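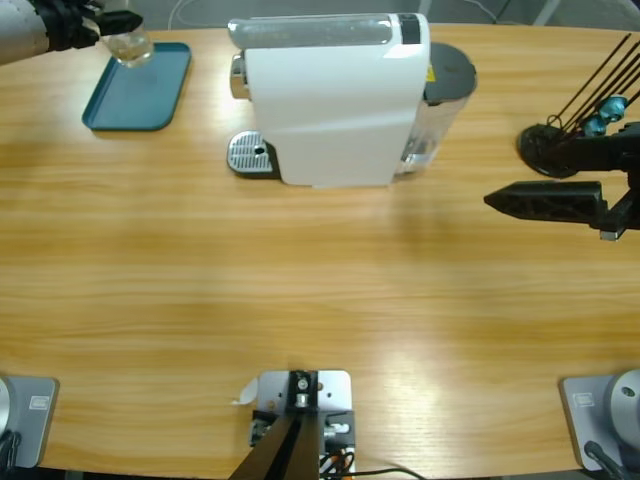

About Resdale

Resdale is a language school for adults in Watham. We teach English to people who have moved here for work or family, and we teach Arabic and Hindi to anyone who wants to learn them. Classes run in the morning and evening, with a shorter program in summer.

Rawan Kassab and Seema Garg started the school with one evening class of 17 students in a rented room over the Ritchie building. Both had taught in public schools and wanted a place where adults could study at a steady pace without signing up for a full college course. We moved to our present address on Stukby Street two years later. There are now six classrooms, a reading room and a small office at the back.

This year we have 258 students enrolled. The largest group is in beginning English. A class has no more than 12 people in it, and most students come twice a week. New students take a short placement interview before they register. It isn't graded and you don't need to study for it.

Our teachers

Rawan Kassab: director, Arabic 1 and 2
Seema Garg: Hindi, all levels
Ashton Fairweather: evening English, citizenship test preparation
Dalal Rizk: morning English, reading and writing
Dalal Haddadin: Arabic conversation, placement interviews

If you call and ask for Dalal, please give the last name too.

Terms and fees

The main term starts in September and lasts 31 weeks, with breaks for the public school holidays. Tuition is $224 per term for a class that meets twice a week. Books are extra, but every title we use can be borrowed from the reading room. You can pay in full or in four parts. Students who join after the term begins pay only for the weeks that are left.

Visiting

You are welcome to sit in on one class before you decide. Call the office first so the teacher knows to expect you. Parking is on the street, and the side entrance has a ramp.

Page last updated May 8, 2024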